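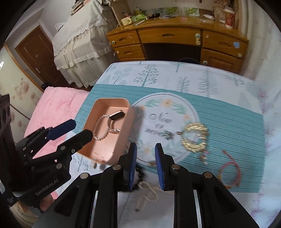 Pearl strand on the blue tablecloth, the one with the trees.

Restringing pearls: knot every pearl, or only near the clasp?
Forum: Bench and Repair > Stringing

nikola_g
Joined: September
I have a white strand to restring, uniform size, single row. The old thread has stretched and there is a visible gap next to the clasp. I plan to use silk, size 4, doubled. Do I knot between all of them or just the last few at each end? Full knotting adds length and I would like to keep the original drop.

F_Szilagyi
Knot all of them. The knot stops the pearls rubbing at the drill holes, and if the thread breaks you lose one pearl and not the lot. Added length depends on thread diameter. Knot three, measure, multiply. If the result is too long, take out a pearl or two near the clasp and give them back to the owner in a bag.

bench_mathias
Disagree on silk. I moved to bonded nylon years ago and have had fewer strands come back. Silk stretches, picks up skin oil and goes gray. Pre-stretching helps for a while.

F_Szilagyi
Nylon is stiff. The strand does not drape, and the knots look like little beads of glue. For daily wear I would accept it. For anything with a decent luster, no.

bench_mathias
Drape depends on how hard you pull the knots. Size down one step and it hangs fine.

nikola_g
Drill holes look narrow. A doubled size 4 goes through most of them but stops in a few near the middle.

pesek_L
Do not force it. Either go down to size 2 or open the tight ones with a hand reamer, wet, slow turns, from both sides. A dry reamer chips the nacre at the edge of the hole. Check for imitation first — coated glass will flake and there is no repair for that.

nikola_g
How do I check without damage?

pesek_L
Loupe at the hole. Nacre shows as a layer with a clean line where it meets the nucleus. A coating looks ragged or peels back like paint. The tooth test is less reliable and some customers object to it.

Mared E.
Adding one point on the ends: use French wire at the clasp. Without it the thread saws through on the ring, and that is where most of them fail.

bench_mathias
Agreed on the wire. Still nylon.

nikola_g
Size 2 silk ordered, plus French wire. Will knot throughout and post the length difference.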